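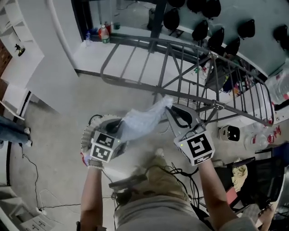 The guidance runs to 5 pages, and its author would have preferred 3. It sets out how people should work with hand-held grippers when recording household tasks, and it has been in use at Dusden since December. The author, a process engineer who came to the job from machine safety at Juvari, asked not to be named because the text is still a draft.

"There are standards for an arm bolted to a floor," the engineer says. "There is a fence, a stop button, a rated load. With a hand-held gripper the moving part is a person, and most of those clauses have nothing to attach to. We had to write our own."

The first section deals with cables. It requires that leads be routed to one side of the operator, that slack be kept off the lap, and that nothing cross the floor between the chair and the nearest exit. The engineer concedes that this is the section most often broken. "A rule on cables is obeyed at nine in the morning. By the afternoon people have shifted the chair twice and the leads have followed them. I now ask for a check at every change of task, and the check is written on the sheet, so it has to be signed."

The second section covers the markers. Each gripper must carry its marker block square to the body, with clean faces, and the operator must not turn the wrist so far that every face is hidden from the camera. The draft gives no angle for this. An earlier version did, and operators spent their time thinking about the angle.

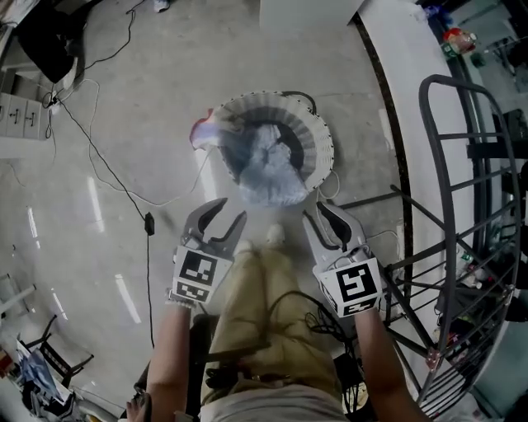
Soft items take up more of the document than hard ones. Cloth and thin plastic have no fixed shape, so the start position cannot be given as a drawing. The guidance asks instead for a described state: folded, bunched or spread, inside or outside the container. "Bunched is a perfectly good instruction," the engineer says. "What I won't accept is 'as before'. The next operator wasn't there before."

Recordings that break a rule are kept and labelled. The last internal review went through 274 of them, and the engineer argues that the faulty ones were the more useful part. Rautiainen, which reviewed the draft from outside, wanted them deleted. The two sides have not agreed, and the clause is marked as open.

There is also a short paragraph on the operator's posture. Seated work is allowed for tasks at floor level, with a break after each set. Grippers are to be put down during the break, with the jaws open. The engineer wanted a weight limit for the grippers as well, but had no data to base one on and left the line blank.

A shorter edition is being prepared for the site at Cirthorpe, where the rooms are smaller and two operators may work side by side. It will add a minimum distance between chairs. "I have 2 metres in the draft," the engineer says. "They have asked for less. I have asked them to send me a floor plan, and I am still waiting for it."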